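**Foul ball going yellow in its display cube. What did I do wrong?**

*bleacher_gravy*

I caught a foul ball at Skastarholm in August, seven years ago, with my bare hands, and I have been insufferable about it ever since. Paid attendance that day was 3,909, and I have told the story to most of them. The ball has lived in a Prullier cube on the shelf over my desk, where guests can't avoid it.

Last month I noticed it's the color of weak tea on one side. The other side still looks fine. The shelf gets sun from 7 in the morning until lunch. It's not signed and it's worth nothing to anyone but me.
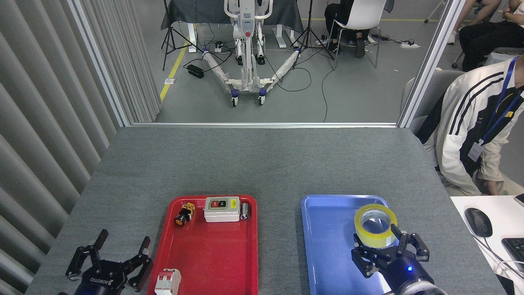

I've read that you can bring the white back with a magic eraser, with toothpaste, or with bleach. I've also read that all three will ruin it. Can it be cleaned, and do I need a different cube? My spouse suggests turning the ball around so the good side faces out. I'm hoping for something with more science in it.

---

*rosin_bag_rita*

Your spouse has it. Turn the ball around.

Some of that color is the sun and some of it is you. Bare hands leave oil on the leather, and oil goes yellow over the years whether there's light on it or not. You can't scrub it out, so skip the bleach, and please skip the toothpaste unless you want a minty foul ball. A dry white eraser, used lightly, will lift surface dirt. Stay off the stitching and the stamp. If there's a scuff from the bat, leave it alone, it's the best part.

As for the cube, plain clear plastic doesn't do much against sunlight. Check the bottom of yours for a UV marking. The Andamov ones cost me ten dollars each, and I've had four of them on a north wall with no trouble so far. But a good cube in a sunny window is still in a sunny window. Move the shelf.

Wash your hands and dry them well before you handle it again. I know the gloves people will be along shortly. Cotton gloves are fine too.
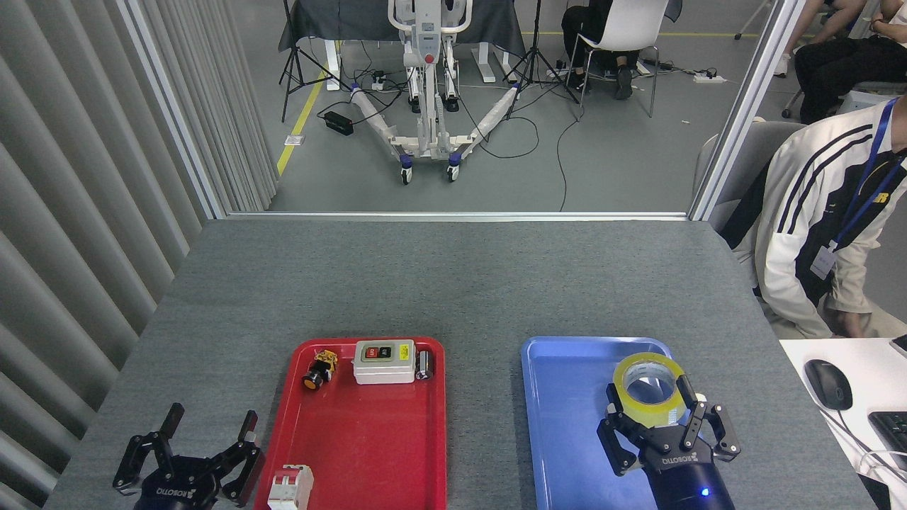
*Two trays, one red and one blue, and a roll of packing tape.*

---

*section10row4*

put it in a sock in a drawer. mine is from 4 seasons ago and it's still white as a tooth. downside is no one has ever asked to see my sock

---

*Li_outfield*

Gloves person, reporting as predicted. I'd add one thing to the long answer above: keep it off the radiator and out of the bathroom. Heat dries the leather out and damp gives you spots, and spots are harder to brag over than yellow.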